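4/1/25

Hoy es martes y he pasado casi toda la tarde pensando en tazas, que es una manera un poco tonta de pasar una tarde, pero estoy contenta. Desde que vivo en Relosmont tengo la costumbre de escribir aquí en español, para no perder lo que aprendí en los cursos. Perdón, cuaderno, por los errores.

En mi cocina las tazas están siempre apiladas dentro del armario y, cuando quiero una, tengo que sacar dos. En mayo se me rompió la verde de esta forma, la que compré en Fedside. Por eso miro ahora los soportes. Hay de alambre y hay de madera en forma de árbol, y yo no sé todavía cuál prefiero.

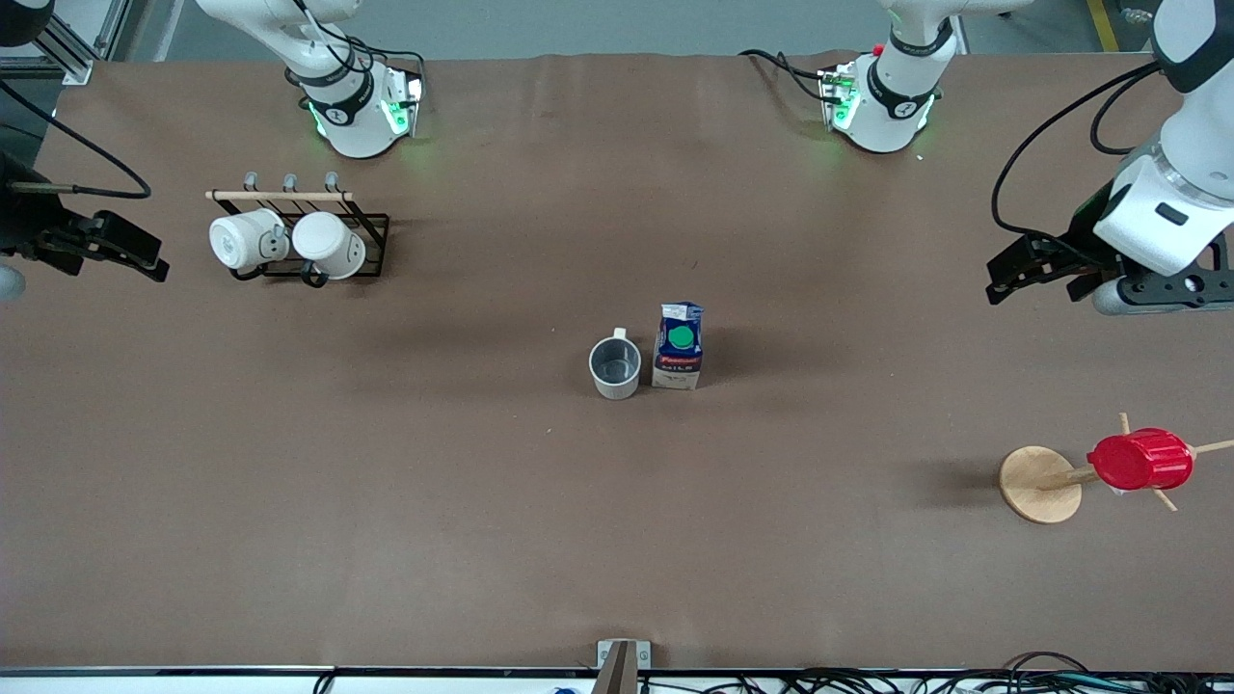 Cuaderno n.º 20, página 281

El de alambre negro me parece más serio. Lleva un palo de madera clara por arriba y las dos tazas blancas cuelgan acostadas, con la boca hacia un lado, así que creo que no entra mucho polvo. El árbol es más bonito, con su base redonda y plana, y me recuerda a la casa de mi abuela, donde había uno parecido al lado de la radio. Sobre el papel marrón se ve todo muy limpio. Mi mesa nunca está así.

La taza gris me gusta más que las blancas. Al lado está el cartón pequeño de leche, con su tapón verde y la palabra MILK, y me ha dado ganas de tomar un café con leche. Lo he tomado, en la taza de rayas, que tiene un golpe en el borde (no sé si se dice «golpe» o «desconchón», debo mirarlo).

Después he medido el hueco entre la ventana y el fregadero. Tengo 400 milímetros, si no he leído mal la cinta. Un árbol cabe bien. El de alambre, depende del modelo.

Mañana, si no llueve, voy a la tienda Flillero a preguntar precios. También tengo que comprar leche y bombillas para el pasillo.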